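Notebook – dye bench, May

Second round on the weld-yellow wool for Clakholm. Last round came out streaky on the outer wraps of every skein and fine on the inside, so this time I changed only the scour and left the mordant and the dye bath as they were.

Wool is the Ginine two-ply, same lot as before. Wound it into 30 g skeins, figure-eight ties, looser than last time. Scoured at 60 C with the neutral soap, held it there, let it cool in the pot with the lid on. Rinse water was cloudy the first time and clear the second. The old notes say one rinse. I think the old notes are wrong for this yarn, which is spun with a lot of oil in it.

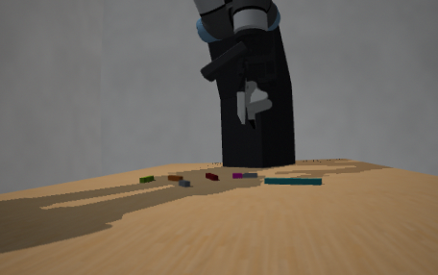

Does the scour need to go hotter than 60?
Not on this yarn. I took one skein up to 80 on the small burner and it dyed the same as the others but felt harsher once dried.

Alum at 12 percent of dry weight, dissolved in hot water first, then into the pot with the wool already wetted out. Brought it up over an hour, held for an hour, left overnight. pH paper read between 4 and 5 at the end, same as last round.

Weld was the dried tops from Ó Riain. Chopped, soaked overnight, simmered well under a boil and strained through cloth. The smell is bad – keep the door open. Added a pinch of chalk to the bath and the color jumped from straw to a proper lemon

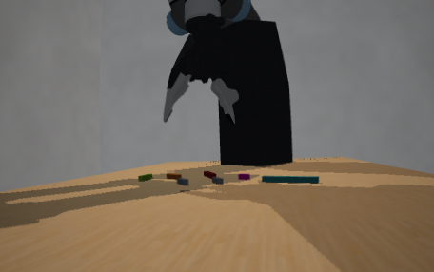 within a minute or so of stirring. I would add the chalk in two lots next time, because all at once it foamed up the side and I lost some liquor over the hot plate. Cleaned that up before it baked on.

Skeins out at 4 p.m. No streaks on the outer wraps that I can find under the daylight lamp. One skein has a pale band where the tie was too tight, my fault. Exhaust bath is still strong enough for a pale second batch, so I covered it and put it on the bottom shelf, labeled.

Wouter Verhoeven wants the shade held for the whole Clakholm order, 230 skeins. The big pot takes 2 kg at a time, so that is four loads, and I want them all from one sack of weld. Need to weigh what is left.
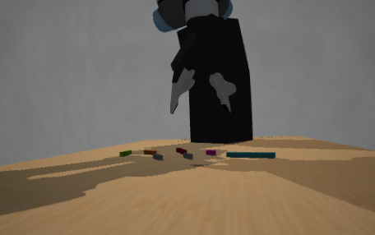
Picture credit: Homeck

To do: light test strips in the south window, half of each strip covered with card. Wash test on the skein with the band, as it can't be sold anyway. Order more pH paper, the narrow range kind. Ask Ó Riain if the next sack is from the same field.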